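Georgiou Home Opens Its Fustport Store in May, With Free Small-Space Advice for Anyone Who Walks In

FUSTPORT – Georgiou Home, the family-run housewares and storage shop that has been part of life in Bindeck for longer than most of its customers can remember, is delighted to announce that it will open a second store this May in Fustport, in the old ferry ticket hall at the foot of Trirach Street.

The new store will carry everything the Bindeck shop is known for, from shelf brackets and drawer dividers to enamel bread bins, clothespins sold by the scoop, and the good heavy doormats that people drive in from the coast to buy. It will also be home to the Small Rooms Desk, a free advice counter where anyone who lives in a studio, a trailer, a dorm room, a boat or simply a house with one impossible closet can sit down with a member of staff and talk it through. There is no appointment to make and no purchase to promise. Bring your measurements if you have them, and if you don't, the desk will lend you a tape measure and you can come back tomorrow.

"We have been giving this advice across the counter for years, usually with a line of very patient people waiting behind," said Arben Vlachou, who runs Georgiou Home and started there as a teenager, sweeping up on Saturday mornings and cutting keys. "It seemed only fair to give it a proper desk and a couple of comfortable chairs, and maybe a pot of coffee. Folks come in a little embarrassed about their apartments, and I always tell them I raised a family over a shop where you had to close the oven before you could open the bathroom door. There is nothing you can tell me about your kitchen that will shock me."

The ticket hall itself will be familiar to anyone who grew up in Fustport. For decades it was where families bought their tickets to the islands, and many residents still talk about the long oak benches and the clock that ran fast so that people wouldn't miss the boat. The benches have been cleaned and oiled and will go back in along the harbor side, where shoppers are welcome to rest their feet whether they are buying or not. The clock has been repaired too, and after a good deal of lively discussion with the neighbors it has been set to run fast again, just as it always did. The building has 119 of its original wall tiles left, and every one of them is staying right where it is. 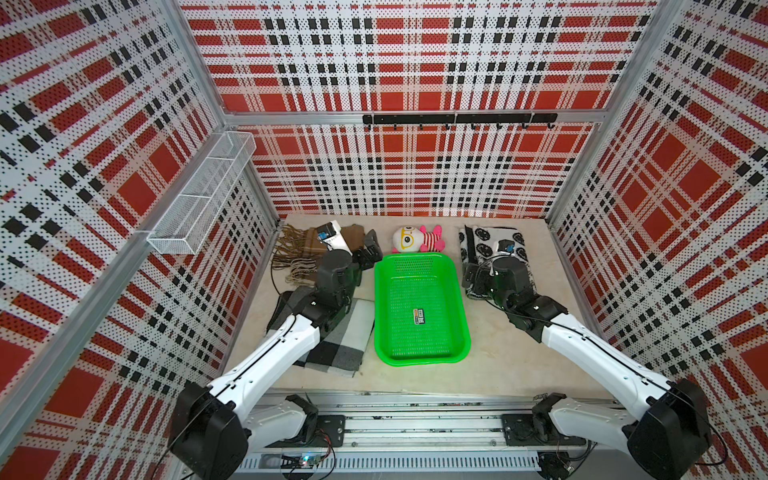
The Small Rooms Desk will be led by Erasto Urio, who joined Georgiou Home after a long career fitting out galleys and cabins on working boats, and who has very firm and very friendly opinions about walls. His first piece of advice to almost everyone is to stop buying furniture for the floor and start looking up. A plain rail fixed across the middle of a back wall, with a row of small black hooks along it, will take the mugs, dish towels and dog leashes that otherwise end up on the counter, and a long white wire basket hung on the side wall near the corner gives you a shelf without losing any elbow room. He is also a great believer in pattern, and will cheerfully tell customers that a small room can carry a big red, white and black plaid far better than people fear. "On a boat you learn that if a thing doesn't have a place, it will find one, and it will be your foot," Urio said. "I like to start with whatever a person reaches for first in the morning. We find a home for that, and then we have a cup of coffee and see about the rest."

Customers who visit the desk will go home with a simple pencil sketch of their room and a short shopping list, with the things they already own written down first. Georgiou Home has asked its staff to suggest a jar, a crate or a leftover bit of dowel from the customer's own garage whenever it will do the job just as well. Anything that does need to be bought can be returned within 8 weeks, even if it has been up on the wall, so long as the screws come back with it.

The Fustport store will also host a free evening class called Hang It Yourself, taught at a workbench in the old baggage room. It covers finding a stud, choosing the right anchor for plaster, drywall or tile, and patching the holes you leave behind when you move, a subject dear to the hearts of renters. Classes last two hours, tools are provided, and children are welcome with a grown-up. Over 3 dozen people have already put their names down at the Bindeck counter, so anyone hoping for a seat in the first weeks is encouraged to sign up early.

Longtime customers in Bindeck can rest easy, as nothing is changing there. The shop will keep its hours, its creaky front step and its key-cutting machine, and orders placed in one store can be picked up at the other. A delivery van will run between the two towns in the morning and again in the late afternoon, and people who don't drive can ask to have larger items, such as shelving and clothes racks, dropped off at home along the route for no extra charge.

"My hope is that folks in Fustport will come to treat this place as their own," Vlachou added. "Come in for a single hook if a single hook is what you need. Come in to show us a picture of how it turned out. We keep those on the wall behind the register in Bindeck, and we have left a nice big wall bare in Fustport for the same purpose."

The doors will open at 9 in the morning on the first day, with coffee and almond cookies from the bakery across the street, and a free tape measure for every household that stops by while they last. The Small Rooms Desk will be open from the very first hour.

About Georgiou Home

Georgiou Home is an independent housewares and storage store based in Bindeck, with a second store opening in Fustport. It sells kitchenware, shelving, hardware and everyday household goods, and offers key cutting, knife sharpening and local delivery.

Press contact: Arben Vlachou, Georgiou Home, Bindeck. Members of the press who would like to see the ticket hall before opening day are warmly invited to call at the Bindeck shop to arrange a visit.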